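The plate that came down too hard

A small kitchen-robot project lost most of a spring to one fault. Ebere Aliyu kept the log.

The first entry in the fault log at the Clumance project is dated 24/01/2018 and is one line long: "Right arm did not let go. Plate pulled over rack." There was no damage and the run was restarted.

Clumance was set up in Flostham to see whether a pair of robot arms could be taught the dull end of kitchen work. That means taking a plate out of a rack, putting a mug back on its peg, moving food from one side of a table to the other. The money came from Idahosa, a catering supplier that wanted to know if any of this could be done next to its own staff. So from the start there were two tests. The arms had to do the job, and they had to do it in a way that a person could safely stand near.

Aliyu was taken on to run the table. She laid out the objects, started each run, wrote down the result and had one hand near the stop button the whole time. 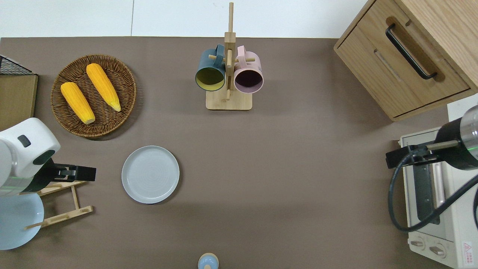

The two arms over the table at Flostham, with the dish rack on its side beneath the left gripper.

The January fault came back nine days later, and then again. Each time the arm had placed something and been told to open its gripper. The control program marked the gripper as open and moved on to the next step. The fingers were still shut. The arm then lifted away with the plate, or the mug, or on one occasion the whole rack.

For a while the team blamed the objects. A rack made of thin slats is light and slides easily, and a plate rim can catch between two uprights. Aliyu tried a heavier rack and the fault went on happening. She tried taking the plates out of the work altogether and using only the corn, which is easy to grip and hard to break. It made no difference.

"I had written 'plate stuck' so many times that people believed it was about plates," she says. "I believed it too. I should have written what the gripper did and left the plate out of it."

By the end of February the log held 12 cases in 1,000 runs. That is a low rate, and there was some feeling in the group that it could be lived with. A failed run took two minutes to reset. Then in March an arm went down when it should have gone up.

It had placed a plate, reported the gripper open and started for its next position. The gripper was closed on the rim. The force reading went past its limit, as it should with something heavy in the fingers, and the arm tried to recover by backing off along the path it had come by. That path led down. It pressed the plate into the table until the plate broke. Aliyu hit the stop. A piece went past her and was found under a bench on the far side of the room.

She wasn't hurt. She was wearing safety glasses, but the rules at the time did not ask for them.

Work stopped that afternoon. The arms were left powered down for three weeks while the recordings were gone through, 133 hours of them, by two people taking turns.

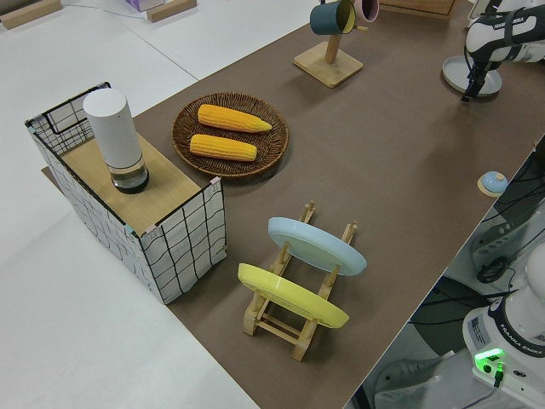

What they found was a timing fault. The gripper sent back a short message to say it had received the order to open, and a second message once the fingers had moved. The program had been written to wait for the second. An update the previous autumn had changed the order in which messages were read, and if both the arm and the gripper were busy at the same moment the first message could be taken for the second. The gap between them was 200 milliseconds. Most of the time the fingers opened within it anyway and the mistake did not show. When the order to open was dropped, nothing caught it.

The repair was a few lines long. The program now reads the width between the fingers and will not move the arm until that number has changed. If it hasn't changed within a second, everything stops and waits for a person.

The recovery move took longer to put right. Backing off along the old path had been chosen early on, when the arms were only moving things through open space, and it had never been looked at again. It has been taken out. An arm that meets too much force now stays where it is. This is slower, and Aliyu has to walk over and free it by hand, but she says she prefers it.

Other changes were simpler. Glasses are worn by everyone in the room. There is a second stop button on the far side of the table. Log entries have to say what the machine did before they say what happened to the object.

A group in Sturkham using a copy of the same program was told in the week after the cause was found. They went back through their own notes and found the fault there as well, written down as "mug slipped".

Idahosa has kept its money in, though the plan to try the arms beside kitchen staff has been put back and no new date has been given. Runs at Flostham began again with the arms at half speed. Aliyu still starts each one herself, and the log is now on its second book.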